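# Printed pages come out curled and stick together, what can I do?

**Soo-ah Ryu**
Posted Thursday, May 12, 2022

Hello everyone. I make the newsletter for our neighborhood choir and print it at home on a laser printer. Each issue is one sheet, both sides, and I need to fold it in three parts for the envelope. Since March the sheets come out with a strong curl, like a roof tile. When I put them in a pile they slide down from the tray, and when I fold them the two outer parts don't meet in a straight line.

I bought a pack of 500 sheets from Pintér, the cheaper kind, and I used 30 sheets for testing already. I tried to put a heavy dictionary on the pile during the night. In the morning the sheets are flat, but after one hour on the table they begin to curl again. Before this I used another paper and I don't remember any problem, but I was printing on one side only at that time.

My printer is an old Volov, it has a small flap at the back that I never opened. In the menu there is a choice for "thin", "plain" and "thick" paper and I left it on "plain".

My questions are: is it the paper or the printer? And can I still save the sheets which are printed already? The next issue must go to the post office soon and I don't want to waste so much paper. Thank you for reading my long message.

---

**Indo**

Change the paper. Cheap paper always curls. I had the same and I gave the rest of the pack to my kids for drawing.

---

**Sunee Klinhom**

Dear Soo-ah,

I printed the programs for a small theater for several years, also at home, so I know this roof tile very well. I think your paper is maybe not bad. Please try some things before you give it away.

First, open the flap at the back. On many laser printers the paper normally makes a sharp turn to come out on the top, face down. This turn happens right after the hot part, and the sheet keeps the shape. If the back flap is open, the sheet goes out straight. You will lose the nice order of the pages, because they come face up, so you must print from the last page to the first or sort them by hand. For a newsletter of one sheet this is no problem. But please check if your model can print both sides with the flap open. Mine could not, so I printed all the front sides, waited until the pile was cool, and then printed the back sides.

Second, set the paper to "thin" in the menu. It makes the heater less warm. If you can rub off the letters with your finger, it was too little heat and you must go back to "plain".

Third, look at the end of the paper package. Some brands print a small arrow there that shows which side to print first. If there is no arrow, print two sheets, turn the rest of the pile upside down in the drawer, print two more and compare. On my paper the difference was big.

Also keep the open pack in a closed plastic box. In my kitchen the paper took water from the air and curled already before printing. I lost almost one full pack like this.

About the sheets you have now: yes, you can save them. Take a few at a time and roll them softly against the curl, over the edge of a table, with your flat hand. Don't press hard or you get a line. Then fold them the same day. When a sheet is folded, the curl does not matter so much anymore.

For the folding, hold the sheet near the left margin and make the corners meet before you press anything. I start from the middle of the fold and go to the outside with the back of a spoon. 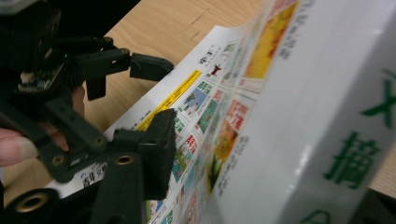
*Printed sheet, black pad against it near the left margin*

Many people fold exactly in three equal parts, and then the inside part is too wide and pushes against the fold. Make the part that goes inside a little narrower than the other two. I cut a piece of cardboard in the right width and use it as a guide for every sheet. It takes some minutes to make and you can keep it for all the next issues. I wrote the width on mine with a pencil, and the word "inside", because I forgot it every time.

Don't fold many sheets together. I tried with 8 and the inner ones came out crooked.

I hope it helps with your choir letter. Please write how it went with the flap, I would like to know if it is the same on the Volov.

---

**Soo-ah Ryu**

Thank you both! I opened the flap and the sheets are much better, still a small curl but I can live with it. Both sides together doesn't work with the open flap, the printer only beeps, so I do it in two rounds like Sunee. I didn't find any arrow on the package. Tomorrow I will make the cardboard guide.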